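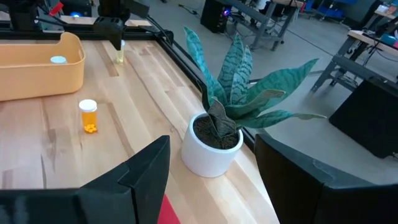
I finally dealt with the old pill bottles on Wednesday. They had been living in a shoebox under the sink, and every time I wanted one it was at the bottom.

The system is two shallow trays, one yellow and one red. Yellow is for anything still in use, red is for anything going back to the chemist. I got the pair from Hunar for £2, marked down as one had a scratch. The snake plant stays on the table between them. It came from Pusinier three winters ago and has put up with a lot, mainly me forgetting to water it.

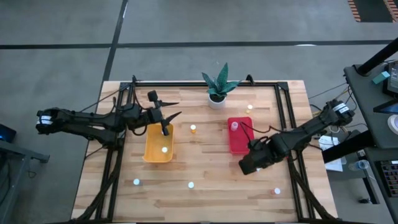
Sorting took about 65 minutes, most of it spent reading small print on labels. A few had no date left at all, so those went in the red tray without any more thought. The ones I wasn't sure of stayed out on the wood until the end.

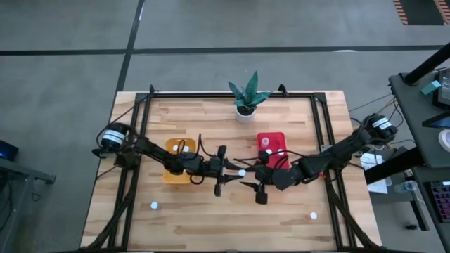 I don't keep anything in the bathroom cupboard now. It gets steamy in there and the labels peel. The bedroom shelf is drier, and the yellow tray fits it with a bit of room to spare – I measured first this time.

Next is the drawer with the plasters and the spare batteries. I don't know why those ended up together, but they have been in there since we moved in.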